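Ticket: postal vote register import stops at row 300
Product: Rovano electoral roll module
Status: Open – with supplier

Import of the Prolton ward file halts without an error. The log shows 300 rows accepted, then nothing. The same file loads fully on the test server. Restarting the service made no difference.

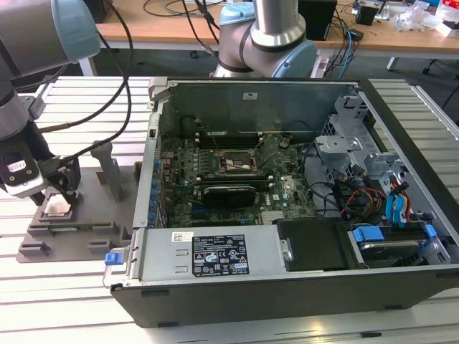
Hovuris, April

File re-saved as plain text and split into batches of 100. The first three batches load. The fourth stops at its first row, an overseas elector with no UK postcode. The 29 other overseas entries have the same blank field.

Workaround: enter the council office postcode as a placeholder and flag each record. Do not issue ballot packs from flagged records.

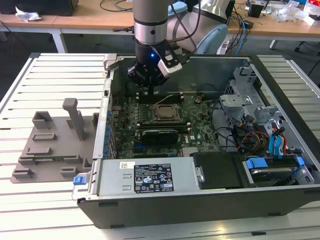 Reading time: 1 min

14:20 – Supplier confirms the postcode check became mandatory in release 33. The test server is still on the previous release.

15:05 – Patch requested for live. Ha ward file held back until it is applied. Polling card print run not affected.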